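About Lokon

Lokon is a laundry and folding school above a shoe repair shop. We wash clothes, we fold them, and for a fee we will teach you to do the second part yourself. The first part you can get from a machine and a box of powder, and we have never pretended otherwise.

The place was opened by Noboru Katayama, who had spent 19 years in the back room of a hotel laundry and came out of it with strong feelings about pillowcases. His original sign read Katayama, in blue, and people kept coming up the stairs to ask for a table for four. The name was changed in August of the second year. A few of the older customers still call us Katayama, and we answer to it.

Isamu Iwasaki joined to do the accounts and now runs most of the classes. He will tell you he was promoted. Noboru will tell you that Isamu kept refolding the towels and it was easier to give him a timetable.

What we teach

The beginners' course, Flillex, runs for 2 evenings. The first is shirts, trousers and towels, and most people leave it pleased with themselves. The second is everything else: fitted sheets, hooded things, anything with a drawstring, and dark stretchy clothes whose front and back are known only to the manufacturer. Most people leave that one quieter.

We practice on soft surfaces. A hard table is lovely, and almost no one folds on one at home. You fold on the bed, or on whatever blanket was on the sofa, so our students do too. Plush is the worst of the lot. It drags at the cloth and gives you no straight edge to line up against, and we have bought quite a lot of it. 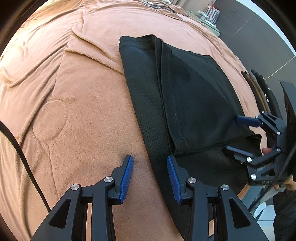 Page 2

Black clothes get a full hour to themselves. Wrinkles are hard to see, seams are harder, and a mesh strip next to a smooth panel will behave like two separate garments that happen to be sewn together. Our method is dull but it works. Find the stitched hem and lay it straight. Smooth the wide panel away from it with the flat of your hand, then deal with the corners, which will have curled up in the meantime. Isamu says to turn on another lamp. He says this about most things.

Skatolell is the other half of the business, the wash-and-fold service. Bring a bag before noon and collect it the next day. Each bag is folded by a person who has passed the second evening, and you are welcome to refold it when you get home. Several customers do — we try not to take it personally.

Prices and opening hours

A bag is charged by weight at the counter, and the scale faces you. Classes are limited to the number of people who fit along the long side of the room, so please book. Folding socks is included in the price. Matching them is extra, and has been since the bag with 60 in it, all gray.

We are open every day except Sunday. The bell at the bottom of the stairs sticks, so press it twice, or just come up.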